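Sutard Room Corners: data card

Version 2, last edited Friday, February 11, 2022
Maintained by Dalia Vaher and Heino Sepp

Summary

Sutard Room Corners is a set of 1,262 written records of small domestic rooms, each covering one corner where network equipment is kept and the floor next to it. The records were made for a study of how people dust, clear and tidy near cables. Each record has a short text, a list of objects and a note of the surfaces.

Contents

records.csv: one row per corner
objects.csv: 3,114 rows, one per object named in a record
surfaces.csv: floor, wall and baseboard, as free text
changes.txt: corrections after the November release

Fields in objects.csv

record_id: matches records.csv
name: everyday word, singular, lower case
rests_on: the object or surface directly underneath
group: network, power, cable, cloth, container, other
state: free text, may be blank

Conventions

Stacked objects get one row each, listed from the floor upwards. A router on a metal box on a cardboard box is three rows, and rests_on is filled in for all of them. The word "router" is used only where the casing and antenna leave little doubt; otherwise write "network box".

Cables that run together are entered once as "cable bundle", with the colours in state. A cable that leaves the bundle and goes off to a wall plate or outlet gets its own row. Power adapters belong to power even when the cable is thin and its far end cannot be traced.

Cloths are recorded by colour and shape (flat, folded, crumpled). The use of a cloth is not recorded. Shoes on the floor are grouped under other, worn or not.

Baseboards go in surfaces.csv. Version 1 had them in objects.csv and the two files did not agree.

Known problems

About 200 rows have a blank rests_on, nearly all of them cables.
"Container" was used too freely by the first annotators and covers both cardboard and metal boxes.
Floor material is missing for the Clilley rooms.
Spellings of "wall plate", "junction plate" and "wall box" have not been merged.

Licence and contact

Free for teaching and research. Corrections should quote the record_id and go to Heino Sepp.

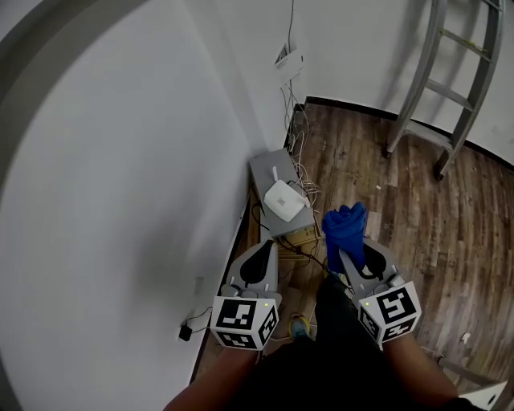
Vaida Pētersons: Could the three wall plate spellings be merged before the next version? I have been mapping them by hand in my copy and can send the list. I would also split "container" into "cardboard box" and "metal box", as the stacking rows are hard to use without it.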